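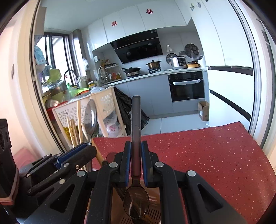
Photo: Kátia Dantas / Killevden Shared Kitchen

Filed under: Grants and Partners – Progress Reports

Dear Umesh and everyone at the Andrade Fund,

I promised you a proper update by the end of April, and I'm glad to say there is a good deal to tell. When you visited us over the winter you opened the big drawer by the stove looking for a teaspoon and came up with a potato masher and somebody's bicycle key. You were very kind about it. The drawer has now been emptied for good, and the small things we eat and cook with are moving to open holders on the red table, where a person coming in for the first time can find them without having to ask.

Of the 800 dollars set aside for the kitchen refit, we have spent 504. Most of it went on shelving, holders and bins, and Asabe Bashir has the receipts in a folder if you would like copies. We still need a decent rack for the pot lids – the one we ordered from Trernlow was too wide for the wall and went back.

The sorting itself has been slower than I guessed, and a good bit more sociable. We do it on Wednesday afternoons after the lunch group leaves, with the tea on, and people have strong feelings about spoons! Chopsticks, wooden spatulas and metal spoons all live within reach of the table now. We did try labeling the compartments for each kind of utensil, and the labels were ignored so cheerfully that we gave up on them. What has stuck is a looser habit: long wooden things go where they stand up well, spoons go in with spoons if there is space, and anything left on the table at the end of a meal gets put back by whoever is wiping down.
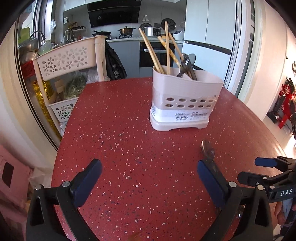 What still needs doing

The sink side is next. Pots, bowls and baskets have always ended up there together, and Jailson Bittencourt has drawn a plan for a second shelf that I like very much, though I suspect it needs to come down a few inches so that our shorter cooks can reach it. He is measuring again this week. We would also like a few more serving spoons, as the Mesurach supper now brings in 21 people and the ladle goes round the room like a collection plate.

There is the matter of the chopsticks, too. We have plenty of them in the kitchen and very few matching pairs, so Tarcísio Peixoto has been laying them out side by side on the table and sorting by length, putting the good pairs back into the holder as he goes. 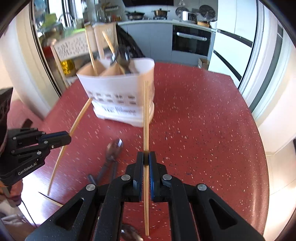
He reckons another two afternoons will see it finished, and after that he wants to start on the lids, bless him. I would like to keep the remaining 296 dollars for the shelf and the lid rack, if you are happy with that, and I'll send Jailson's revised drawing as soon as I have it. Do come by for supper when you are next over our way.

With warm thanks,
Kátia Dantas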